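The Long Second Life of the Beige Box

My first computer of my own came out of a school closet in Flisembridge, and I paid 71 dollars for it, which felt like a fortune at the time. It hummed like a refrigerator. I wrote every college paper on it, and when it finally quit I did what everyone did back then – I dragged it to the curb and felt a little sad for about a block.

I've been thinking about that machine ever since I got hooked on old desktops again last December. I blame Watkins, the thrift store down the hill from me, which keeps a back room full of towers with the price written on masking tape.
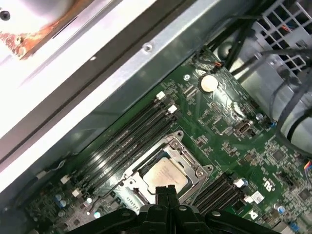 You'd think the prices would be silly, and some of them are! But most of what I've carried home cost less than dinner out. The trick is to ignore the outside completely. Yellowed plastic, missing feet, somebody's soccer stickers (I leave those on, I like them) – none of it tells you a thing. Lift the side off, bring a flashlight, and take your time.

The part that scares new people is the processor, and I get it. I put off my first swap for weeks. Then I sat down with a cup of coffee at six in the morning, before the house woke up, and it was over before the coffee got cold. Go slow, line up the corner marks, and don't push.
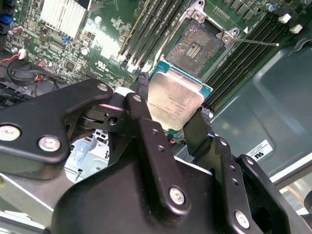 A processor held just above its open socket.

Now, what do you do with these things once they're running? I have one that plays music in the kitchen. Another one holds 3349 scanned family photos, including a whole lot of my aunt's dogs. My favorite runs Enano, a tiny word processor with no internet and no pop-ups, and I'm typing this on it right now.

I should mention cables, my great weakness. I own a drawer of them that won't close, and I still never have the one I need.
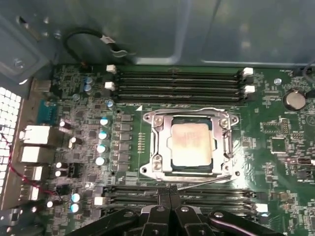

Inside an open desktop case, with the ports lined up along the left.

There's a swap meet, too. Sosora happens twice a year in an old roller rink, and the last one had 559 tables. I went for a power supply and came home with two keyboards, a bag of screws and a sunburn from the line outside.
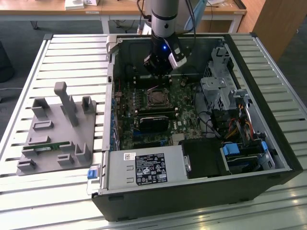 The keyboards were worth it, by the way. One of them clacks so loudly that I've been asked to keep the door shut after nine, and I've mostly been good about it. The other needs a new space bar, so if you're going to Sosora this spring and you spot a cream-colored one, grab it for me and I'll pay you back in cables.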